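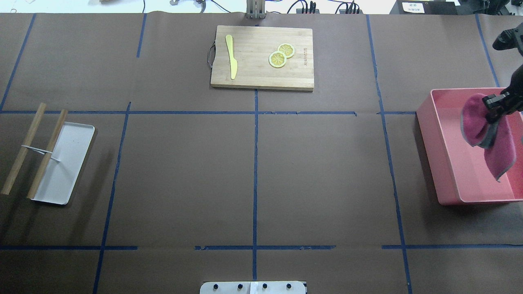
Kacper Wilczyńska thinks I should have stayed for the afternoon session. The morning was the warm-up, he told me by email, and anyone who judges Dotero by the warm-up is judging a restaurant by its bread.

Fine, but I do judge restaurants by their bread, and the invitation said the demonstration was in the morning.

The Hinby open day drew a good crowd, most of it standing. We signed in, got a sticker, and were walked past a wall of slides to the table where Dotero's arm was being shown on household tasks. The word "household" did a lot of lifting. I looked for the household. There was brown paper marked off in blue tape, a bamboo cutting board with a yellow toy knife and two slices of lemon on it, a white tray with a pair of long sticks, and a pink bin. The gripper had a magenta cloth pinched over the bin. Each item had its own patch of paper and plenty of bare paper to spare.

My kitchen has never looked like that, and I doubt yours has. A cloth at my house is under a pan, or behind the faucet, or stuck to something I would prefer not to discuss. Picking one up is easy. Knowing which thing in the heap is the cloth takes up most of the job, and a table with this much space on it skips that part.

I put this to the presenter, who was patient with me. She said you have to start somewhere, and that the arm had been through 3,327 cloth trials since January. I asked how many of those had been on another table. She said she would have to check. I left my address and have heard nothing so far.

It bothers me more than the tape does. I don't mind tape. People learning to park use cones. But a driving school doesn't hold an open day in the lot with the cones and talk about highways, and the slides on that wall were all highways: aging parents, hospital laundry, meals. Eyvindsson, which is putting up part of the money, had its own slide with the word "home" on it 12 times. I counted because the line for coffee was slow.

I asked about the toy knife, too. A real one comes later, I was told. Most of what I wanted to see comes later.

To be fair to them, the people at the table never oversold it. They talked about grip and cable routing and how annoying fabric is, and I would happily have listened to another hour of that. The overselling was all on the wall. A woman next to me, down from Otisard with her son, asked whether she could get one for her mother by next year, and I saw a man in a Dotero shirt nod.

He shouldn't have nodded. Kacper says it was politeness. Maybe, but she wrote something down.

If they invite me back, I have 2 requests. Let a visitor set the table, and let the visitor bring the cloth.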